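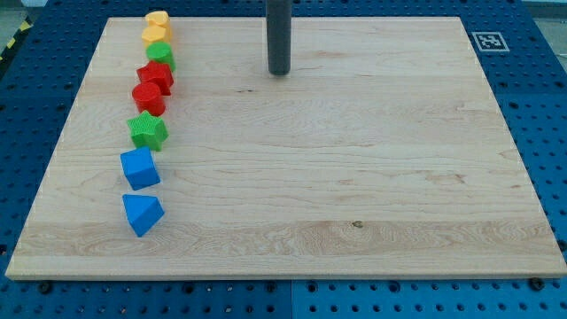 Surface Condition and Glaze Loss on a Group of Lead-Glazed Tomb Figures

Student project report, Conservation and Material Studies, Werndale College

1. Background

The Arroyo bequest at the Iltbridge Museum includes 16 small earthenware figures catalogued as Chinese, Tang dynasty. The group consists of attendants, two camels and a single horse without its saddle. All were made in molds, in two halves joined along the sides, and most carry an amber or green lead glaze over a white slip. The heads of the attendants were left unglazed and painted after firing, as is usual for the type.

The museum's card file gives no find spot. Old restoration is noted on five cards but not described. This project set out to record the present condition of the glaze and to test whether the losses follow the mold seams.

2. Method

Each figure was examined under raking light and then under ultraviolet light. A clear grid was laid over printed views of the front and back, giving 100 cells per view. A cell was scored as lost if more than half of its glaze was missing down to the slip or body. Cells falling on unglazed areas were left out of the totals. Areas that fluoresced as overpaint were scored separately and were not cleaned.

Scores were entered in Ilar, the department's condition database. One camel was scored twice, a week apart, to check consistency. The two sets differed by three cells.

3. Results

Loss was highest at the edges of the bases and on the sleeves of the attendants. The median loss was 21 cells for the front view. Back views were lower in all but two cases. Seam cells were not clearly worse than their neighbors, except on the horse, where a repaired break follows the seam from chest to belly.

Fine crackle was present on every glazed figure. Silvery iridescence, typical of buried lead glaze, was limited to the green areas on four attendants. Overpaint was found on seven figures – two more than the card file suggests. On one attendant it covers the whole join between neck and collar, and the head may not belong to the body.

4. Limits

The grid works poorly on rounded forms, and the camels' legs are under-recorded. Thermoluminescence dating was not possible within the budget of 2000 dollars, most of which went to the ultraviolet lamp and filters. The dates in the catalog are therefore repeated here without a check.

5. Further work

The neck join should be X-rayed before the figure is next handled. Side views need to be added to the Ilar records, with the same cell size, and the five restoration cards rewritten to match what is now known.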